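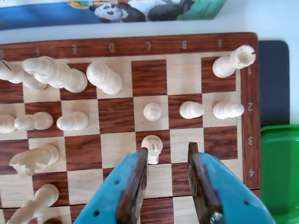

One of the evening demonstrators asked whether the arm would be taking the Sunday shifts as well, and could it please start this week. It can't. At Cleltari it moves the chess pieces; you still open up, greet people and find the missing bishop.

4. Setting up the Muvum arm for play

4.1 Lay the board flat and open it fully. Put out the pieces by hand. This was your job before automation and it remains your job.

4.2 Switch on the arm and keep your sleeves clear until it has parked.

4.3 Run one practice move with a pawn. If the pawn goes over, stand it up and run the move again.

CAUTION: Do not reach in to help. The arm has no manners and won't wait for you to finish.

4.4 Stay within reach of the stop switch during a game. The old roster had 2 demonstrators per board, one playing and one talking. You're now the one talking

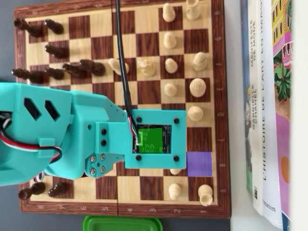

and also the one who resets after every game, so allow 30 minutes between bookings.

NOTE: Time spent standing up fallen pieces is paid time – write it on your sheet as "recovery".

4.5 Before shutting down, open the gripper and look over both pads.
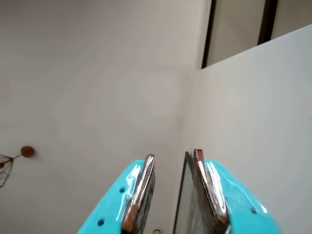 Fig. 3. Gripper fingers open, pads clear.

4.6 Switch off and pack the pieces away. The arm doesn't do that either.

We use cookies to improve your experience on this site. Accept | Manage preferences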